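The kitchen at the back of the old Oyelaran drapery shop gets the sun until two in the afternoon, and that is where the founder of the Dromby Preserving Circle likes to talk. She had the kettle on before I was through the door, and she had a good deal to say about rhubarb before I had managed to find my pen.

She has been making cordials, syrups and shrubs for the best part of her life, first at her grandmother's elbow and later in a rented flat with one ring and a saucepan that burned everything put into it. "It was a horrible pan," she says fondly. "I still have it. I keep pegs in it now. But you learn a lot about watching a syrup when you know the pan is against you."

Her grandmother's recipes were kept in an account book from a coal merchant's, and most of them gave no quantities at all. A typical one, for elderflower, says to pick "as many as the dog will wait for". She has spent years working out what that might mean, and has settled on thirty heads to the batch, with a slower dog in mind.

The Circle began, as so many of these things do, with too much fruit. An allotment neighbour had gone away and left two gooseberry bushes groaning, and she put a card in the window of the post office asking whether anyone wanted to come and help. Eleven people turned up with their own aprons. "I had four chairs," she says, "and we ended up with people topping and tailing on the stairs, and somebody's little boy under the table eating them raw and pulling the most dreadful faces. I thought, well, we must do this again."

They did it again in July, with blackcurrants, and have kept going ever since. There are 197 recipes in the Circle's own book now, typed up by one member over a long winter and bound with green ribbon. I was allowed to turn the pages, with dry hands. Some of them sound like poetry (quince and bay, damson and clove) and one of them, a beetroot and horseradish affair, sounds to me like a punishment, though I was told very firmly that I was wrong and given a spoonful to prove it. I have to report that I was partly wrong.

What does she tell beginners? She thinks about this for a while, topping up my cup although it is still nearly full. "Start with lemons," she says. "You can buy them all year, they don't go over in an afternoon like raspberries do, and you'll know when you've got it right because you'll have tasted it a hundred times before. People come wanting to do something clever with hedgerow things, and I quite understand that, I was just the same. But do your lemons first."
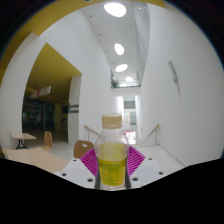 DROMBY, April 19, 2026

By the time I came back for a second visit the rhubarb was in full swing and there were crates of it all along the passage. She was in high spirits. The Circle had just taken the lease on a second room at Stistov Yard, with a proper deep sink, and she wanted to tell me about the sink before anything else. "You could bath a sheep in it," she said. "I shan't, but you could."

We talked about sugar, on which she has firm views. She dislikes the fashion for leaving most of it out, and says that a cordial made that way should go straight in the fridge and be drunk within days, and that people ought to be told so plainly. She has no quarrel with anyone who prefers it sharper. "Put more water in your glass," she says. "Or more lemon. But let the sugar do its job in the bottle, or freeze the stuff in an ice tray and be done with it."

On bottles themselves she is more easy-going than I had expected. I had imagined a woman who would hear of nothing but glass with a wire clip, and she does love those, and has a shelf of them that she dusts on her birthday. But she has seen too many dropped on a stone floor by small hands to be grand about it. What she minds about is labels. Every bottle that leaves her kitchen says what is in it and when it was made, in pencil, in capitals. She learned this after serving a visiting choir what she took to be pear syrup and was in fact a rather old onion one, meant for coughs. "They were very polite," she says. "They sang beautifully afterwards, as it happens."

The big event of the Circle's year is the Gornia Fair, where they take a stall and sell by the glass. Last summer they poured 417 glasses in one day and ran out of ginger before lunch, and a member had to be sent across the field to beg some from the curry tent. The takings came to a little over what they needed for new muslin and a second-hand jam thermometer, and the rest went on a coach trip to see a lavender farm, where it rained.

I ask whether she would ever think of selling properly, through shops. She has been asked before, she says, and once a very nice man came with a folder. He wanted 2,000 bottles of the lemon and thyme by autumn. She gave him a glass of it and a slice of seed cake and sent him home. "I'd have had to stop talking to people while I stirred," she says, "and the talking is half of why I do it."

There is a pan on the stove as she says this, and she gets up to look into it, tilts a spoon to the light, and sits down again. Another ten minutes, she thinks. She asks if I would mind fetching the strainer from the hook behind me, and whether I have ever tried rhubarb with a little orange peel.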